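**Planning the Cell, part 2: what the quote leaves out**
Cevcombe, 1 May 2025

The arm is the line everybody argues over, and it's often the one that moves least. Budgets die on the small stuff. In the Burnis exercise the team priced a robot to the dollar and gave the work surface a line reading "table, misc."

Price the surface first. A perforated table lets you bolt things down and change your mind later. A maple board on top gives you a flat place to work, and toy blocks are cheap test parts: stars, a heart, a few prisms. 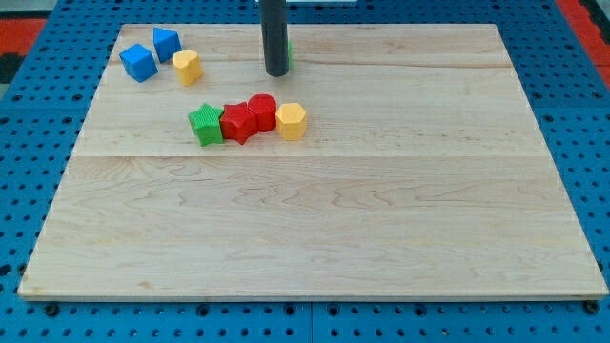 ## Worked budget (Hemmin bench cell)

- Table and board: $801
- Tooling and spares: $3,000
- Shape blocks: 2 sets, petty cash
- Delivery: 6 weeks, per the Alitz quote, whose author is an optimist

Before next class, add the line for training. Zero is a number, but you'll be asked to defend it.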